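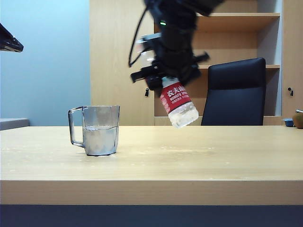 Can a person learn to read music after the age of fifty?

It is possible, but it goes slowly, and it goes better if you have to sing with other people every week.

January 2025
By So-ying Tse

I promised myself to write in this diary after every rehearsal, and I missed the last two, so today I have to write for three.

The choir started again after the holidays. We meet in the school hall in Brutton, where the heating is turned on at six and the room becomes warm at the moment when we put on our coats to go home. I wore two sweaters. The altos sit near the windows, which is a pity in winter and very nice in April, I am told. I joined in the fall, so I have only known the cold half of it.

The new piece is called "Paltora" and it is long. It has 430 bars. I know the number because it is printed above the last line, and I looked there first, as I do with novels. Cyril Penrose, our conductor, gave out the scores and said that we should please not be afraid. After that he played the beginning on the piano and I was afraid. The altos have nothing to do for two pages, then they must come in alone, very softly, on a note which no other voice has sung before. Where do I take this note from? I asked Gemma Crabtree, who sits to my left and has sung alto since she was a student. She said, "I take it from the tenors, two bars earlier, and I keep it in my head." I tried to do the same. I kept it in my head until I had to turn the page, and then it was gone.

I should write down what I can do and what I cannot do, so that I can compare in the spring.

I can find the notes on the lines and between the lines, if they are not too high above. I can count four beats and three beats. I can see that the melody goes up or down, and whether it is a step or a jump. If it is a step I can usually sing it. If it is a jump I wait a very small moment for Gemma and sing it after her. She has noticed this, I am sure, but she is polite.

I cannot count the bars when it is in five. I cannot sing and read the Latin at the same time, so in the first month I sang only "ah" or moved my mouth. I cannot hear my own part when the basses are loud. I also have difficulty with the English names for the lengths. At home we called them something different, and when Cyril says "quarter note" I translate it first, and in this time the quarter note is over.

When I was a child we had singing in school, but from numbers and not from notes. The teacher wrote 1 3 5 on the board and we sang it. It was a good system, and I can still sing every song from that time if somebody gives me the numbers. So in the evening I took a pencil and wrote numbers under the alto line on the first pages. It took me until after eleven o'clock. In rehearsal I was proud of it for ten minutes, and then the key changed and all of my numbers were wrong. I spent the break with an eraser. Lacey Bellamy, who is nineteen and the youngest soprano, lent me hers, because mine made gray marks on the paper. She told me that she does the same thing with colored pens, one color for each kind of jump. Her score looks like a plan of the subway.

The second rehearsal was the bad one. I took the 361 bus as usual and it stopped in Hartley for a long time, with the doors open. I arrived when they were already in the middle of the warm-up, the one where you must make the sound of a bee. It is not easy to walk through a room full of bees and find your chair. My score was open on the wrong page and I did not dare to ask, so I sang what I believed was page 12 and it was page 21. The strange thing is that it fitted for some time.

After the break Cyril wanted to hear only the altos. I do not like this. When there are 80 people in the hall I feel like one of the bricks in a wall, and this feeling is one reason why I come. When there are only the altos, and two of them have the flu, one can hear each person. He stopped us at the jump on page 9. He said, "Somebody is arriving late." He said it in a friendly way and he looked at the ceiling. We did it again and I sang it on time, but a wrong note. He said, "Better!" I thought about this on the bus. I believe he meant it seriously. A wrong note on time he can repair in a minute, because he can hear what it is. If I wait for Gemma, he has nothing to repair.

So this week I practiced the jumps. I have no piano, only the small keyboard that Fadi Hourani from the second floor gave me when his daughter went away to college. One key in the middle gives no sound, the F, and of course the altos live on this F. I sing it myself when I come to it. Perhaps this is good for me. Fadi met me on the stairs and asked if it was me who sings the same four notes every evening. I apologized. He said no, no, he only wanted to know what comes after them. I sang it for him on the stairs as well as I could, and he nodded, but I think he had expected something more.

My method is now like this. First I clap the rhythm without singing, two or three times. Then I say the words in the rhythm. Then I sing the notes on "no," very slowly, and only at the end I put the words on the notes. Gemma told me to do it in this order. I had always done it all together from the beginning, and always from bar 1, so that I knew the first page very well and the last page not at all. She told me also to begin with the end sometimes. I did this on Sunday evening habit, I mean the evening when I also iron, and it was a great relief to find that the last page is easy. The altos have one long note and everybody else moves.

(I have read this again, and the sentence about ironing is not good. I leave it.)

Today was the third rehearsal, and I want to write it down exactly. We began on page 30 and went on to page 38, with stops. In the five-beat part Cyril made us walk in a circle around the chairs, and put the heavy foot on one and four. Grown people with scores in their hands, walking around chairs. The basses complained and then they enjoyed it more than all the others. I found out that my feet can count to five although my head cannot. When we sat down again I moved my toes inside my shoe, and I did not get lost until the bottom of page 34. Before this I was always lost after the second bar.

Then we did the beginning. The two pages of waiting, the tenors, the note. I took it from the tenors and I hummed it, so quietly that only I could hear, and I turned the page early with my thumb ready. And it was there. I came in together with Gemma, on the note, and I did not wait for her. She did not look at me but she moved her elbow a little against my elbow.

We also made the mistake that we always make in bar 65, where everyone breathes and we should not. I breathed too. Cyril drew glasses on the page for himself, so he will look at us there next time.

Irnitz is the question for the summer. The choir there has invited us for a weekend, to sing "Paltora" together with them, and we must say soon if we come. It is expensive for me and I do not like to share a room. Lacey has already put her name on the list twice, once by accident. I said that I have to think about it. The concert here in April comes first, and for this I have already said yes, I even tried on the black dress, which needs a new zipper.

For next week I have to learn page 39 to 44, learn the Latin of the slow part by heart, ask Cyril whether the small "8" under the tenor clef is something I must know, and bring a thicker sweater. I should also buy a better eraser.

It is late now and the keyboard is back under the bed. I will do the clapping tomorrow before breakfast, if it does not disturb Fadi.

Recent entries
The audition that was only a conversation
What to do with a sore throat in December
My grandmother's songs, written down in numbers
I try to understand the bass clef
A list of Latin words I now know

This site uses cookies to remember your settings. By continuing to read, you agree to their use.
Get new entries by email. You can unsubscribe at any time.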